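About Havwood Racing Stables

February 25, 2025
By Imad Obeidat

Havwood Racing Stables is a licensed training yard for Thoroughbred flat horses. The stable was founded by the Haddad family, who had bred horses at Gondow Farm for many years before taking out a training license of their own. The first season began with three horses in a rented barn. Today the stable has 75 horses in training and employs 21 full-time staff, including riders, grooms and two assistant trainers.

The main yard stands on 712 acres of rolling pasture. Horses are exercised on a one-mile dirt oval, a shorter turf course and an uphill gallop known as Trillel, named for the creek that runs beside it. Young horses begin their education on the Trillel gallop and move to the oval when the training staff consider them ready. Starting gate practice is held every morning for two-year-olds.
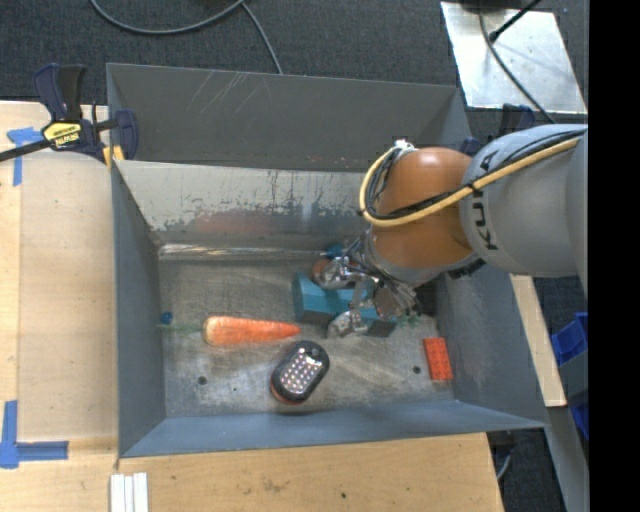 Each horse is assigned to one groom for the length of its stay. Feed is weighed and recorded for every stall, and training reports are sent to owners at the end of each month. Owners are welcome to attend morning exercise by appointment with the racing office. Visitors are asked to wear closed shoes and to remain behind the rail while horses are on the track.

Havwood accepts horses from individual owners, breeders and partnerships. The stable manages several partnerships of its own, in which shares are offered each October following the yearling sales. The terms of each agreement, including training fees, veterinary costs and the division of purse money, are set out in writing before any share is sold.

The stable also takes responsibility for its horses after their racing careers. Retired runners return to Gondow Farm for a period of rest and are then assessed for riding, breeding or permanent pasture. Owners who wish to place a retired horse should write to the farm office, which keeps a register of approved homes.

Applications for riding and stable positions are accepted throughout the year.

Contact the Racing Office | © 2025 Havwood Racing Stables. All rights reserved. | Back to top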